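# Does a computer really "remember" things?

People say computers have a memory, as if there were a tiny brain in there. Don't believe it just because grown-ups repeat it. Ask what the remembering is made of, and where it's kept.

The kids' section of Lulby got 7 letters about this in February. One reader had seen a poster from Clasell saying a hard drive "thinks about your files." It doesn't. A hard drive can't think about anything. It stores tiny marks, and the marks stand for your stories, your games and your blurry pictures of the dog.

Let's look inside a desktop computer with the side off.

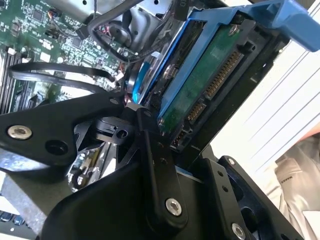
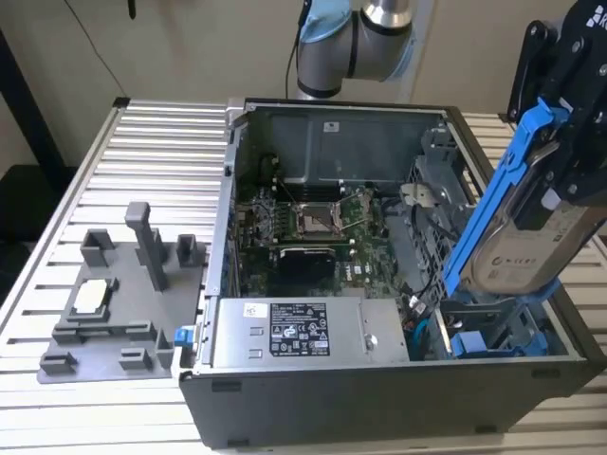
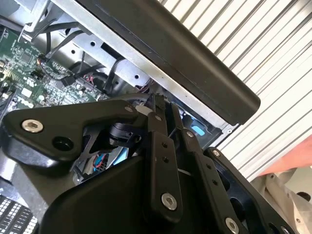

Most hard drives in desktop computers have a spinning disk coated with a very thin magnetic layer. A little arm moves over it and reads or changes the marks. You can't see any of that from outside, so be suspicious of anyone who says they can tell what's on a drive by looking at it. The metal box just looks like a metal box. What you can see is how it's held: in the first two pictures the drive sits in a bright blue plastic holder, and the gray metal cage is where drives live. The green board is the motherboard, and it lets the parts pass messages to each other.

Now for a trick question. The motherboard has long black slots for memory too. Is that the same thing? No – that kind is called RAM, and it forgets nearly everything when the power goes off. The drive keeps its marks. So "memory" is one word doing 2 jobs, and I think it's a sloppy word.

Should you trust a drive forever? I wouldn't. Drives wear out. If you wrote some 318 words of a story, save a copy in another place.

And don't open a computer by yourself. Ask an adult, and check that it's unplugged – even if they say it is.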